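Getting smells out of plastic kitchen stuff

I have a drawer in my kitchen that used to smell like onion every time I opened it. It took me way too long to figure out that the smell was coming from the plastic things themselves, the spatulas and lids and that one orange-stained tub we all own! So here's what I do now.

Baking soda first. I mix it with a little warm water until it's like toothpaste, smear it on, and go do something else for an hour. Rinse, sniff, repeat if you have to. For tomato stains I put the tub on the windowsill for an afternoon (sun does more than any spray I've bought, and I've bought plenty).

Slotted tools are a pain. Gunk hides in the slots, and a sponge just slides right over it. An old soft toothbrush gets in there, or a pipe cleaner bent in half if the slots are really skinny. I do mine on Thursday night while the pasta water heats up.

Lids with a rubber ring: pull the ring out! I had a Branmont container for 8 months before I noticed the ring came off, and I will not tell you what was under it. Wash the ring separately and let it dry all the way before you push it back in.

Play kitchen dishes get the same treatment at my house, just with cooler water so nothing warps or loses its paint. Anything with batteries or a sticker gets a damp cloth and that's it.
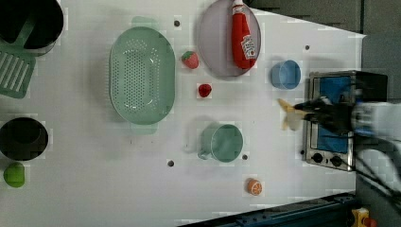
Farah Sopacua wrote in that white vinegar works better than baking soda on garlic, one part to five parts water, soaked overnight with the lid off. She also says to skip it on the rubber rings, as hers went stiff after a few rounds. I tried it on my worst tub and okay, the garlic is gone, but now I want pickles.

Next up is the cutting boards, once I find my coarse salt.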